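Skila woven stretch belt, olive-brown

Home > Accessories > Belts > Casual > Skila woven

Item no. 1000-209
In stock, all sizes except XL (XL back in soon, see below)

Braided strap, brown leather end tab, plain prong buckle. No punched holes, the prong goes through the weave wherever you want it. Made for shorts and jeans with ordinary loops. Our best seller in the casual range for two summers now and we've not changed much, the leather on the tab is a bit thicker than before and the stitching has gone from single to double.

Sizes

S - 107 cm overall
M - 112 cm overall
L - longer again, see chart in the basket
XL - out of stock

Lengths are end to end with the buckle, measured flat, not pulled. Measure a belt you already wear, same way, and go by that. Please don't go by trouser size, most of our returns are people who went by trouser size. Between two sizes, take the smaller one. It gives.

Threading it

Easiest off the body. Lay the shorts flat on a table, front up, waistband towards you, legs pointing away. Smooth the waistband out first or the loops fold over and you miss one. Tab end goes in first, never the buckle. Start at the loop next to the fly and work round.
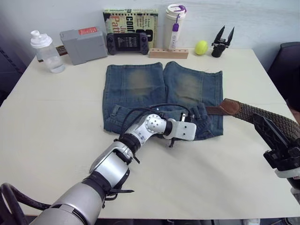

Pull through a bit at a time, a hand's width or so, and keep the strap flat as it goes. Braid twists if you yank it. If it has twisted back it out to the last loop and go again, don't try to turn it inside the loop. Round the back you'll want to lift the waistband slightly, or just flip the whole thing over and do the back loops face up.

Narrow loops: fold the leather tab very slightly lengthways between finger and thumb. It will spring back. Do not wet it.

Fits loops of 4 cm and up. Will go through smaller but it bunches and you'll hate it.

What it goes with

Faded denim mostly. The olive-brown sits well against washed blue, less well against black. Fine with chinos. Customers also put it with the Plaka linen short, which has wide loops and no trouble at all. Not a suit belt - for that see the Stockdale, smooth leather, proper holes.

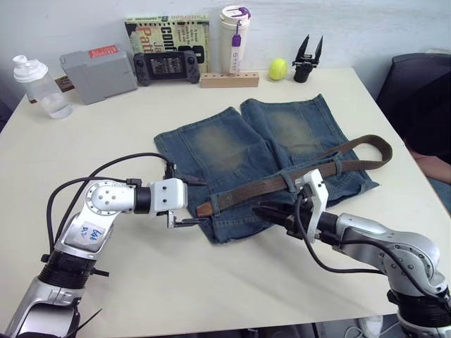 Taking it out is the same thing backwards, undo the buckle and draw it out by the buckle end. Do take it out before washing. The metal knocks about in the drum and the leather goes stiff and then cracks, and we can't replace for that.

Care

Strap: damp cloth, drop of washing-up liquid, dry flat away from the radiator
Tab and buckle end: neutral leather cream, sparingly, once or twice a year
Storing: hang from the buckle or roll it loosely. Not left in the loops all winter, it takes the curve
Loose thread in the braid: dont cut it. Push it back in with a blunt needle

Details

Colour: olive-brown, brown leather tab. Also in navy and sand
Strap: braided cotton with elastic core
Buckle: single prong, silver finish
Supplied: rolled, paper band, no box. Gift box is extra, tick it at checkout

Colour differs a little between batches. If you're ordering two to match put them on the same order and say so in the notes, we'll pick from one batch.

Delivery and returns

Small parcel rate. Orders in before noon go same day, Monday to Friday. Returns within 30 days, unworn, paper band still with it please. Exchanges for size are free once, UK only. Email first so we can put one aside for you, the M goes quickly.

Stock note, February 23, 2024: XL delayed at the makers, was meant to be January. Orders already placed for XL are being held unless you tell us otherwise. Navy is down to the last few in S.

Questions we get

Does it stretch out? A bit, first few weeks, then it settles. Hence the smaller size.

Can I shorten it? Not at home. The tab is glued and stitched and the braid comes undone once its cut. We don't do it here either, sorry.

Does the prong damage the weave? It opens a small gap where you use it most. Move up or down one now and again.

Is the Brarnero the same belt? No, same width but all leather plait and no stretch. Heavier. Costs more.

Childrens sizes? Not in this one.

See also: Plaka linen short / Stockdale leather belt / Brarnero plaited belt / leather cream, neutral, small tin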